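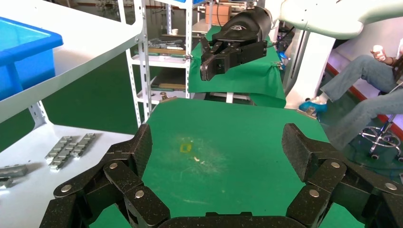 Shelving and Small Parts Storage in a Shared Workroom
Project report, Group 4
Dewanti Ngau, Sivaprasad Warrier, Jarosław Domański
Supervisor: Puspita Pillai

1. Background

Our assignment was to decide whether the workroom at Drallirthorpe needs the storage system proposed in December. The proposal, written by an earlier group, says that students lose "a significant part of each session" looking for parts. It gives no source for this. We asked Syahrul Saragih, who was in that group, and he said it came from a discussion in class. We have treated it as a claim to be tested.

2. The room as it is

The room has green walls and a green floor, and the tables have green tops. The one we looked at most closely is slightly worn, with faint white scuffs near the middle and a grayish metal rim at the far edge. The December group called surfaces like this "in need of replacement." We disagree. A scuffed top is still a flat top, and nothing in the proposal explains what the scuffs prevent anyone from doing.

Storage is on white metal shelving. The rack at the back has perforated uprights and holds a mix of tools and parts, with a cardboard box on top. There is a blue plastic bin on the shelf at the left, and gray metal brackets sit directly on a shelf lower down. The brackets are the best argument the proposal has. They have no bin of their own, and a person who didn't already know where they were would have to look for them.

3. The proposed system

The plan is to buy closed cabinets from Holtier and a labeling package called Awan. The quoted price is 1412 for the cabinets and 622 for the labels and software. We found the second figure hard to accept. Labels can be printed in the office, and the software mainly produces a list.

Closed cabinets may also make things worse. On an open rack you can see what is there from your chair. Behind a door you can't, so everything depends on the label being right — and the proposal doesn't say who would keep the labels up to date.

4. What we tried

Sivaprasad wrote up to 100 paper labels and we put them on the shelf edges and bins. Jarosław drew a plan of the rack and taped it to the door. Two people said they liked the plan. We don't think that counts as a result, and we did not run the trial long enough to say whether anything was found faster.

5. Recommendation

Keep the open shelving and the tables. Buy a few more bins, beginning with one for the brackets. Take the box down from the top of the rack and decide whether its contents are needed. The Minent catalog has plain bins that would fit, but we haven't compared prices elsewhere. If the cabinets are considered again, search times should be measured first.

Submitted 14 February 2025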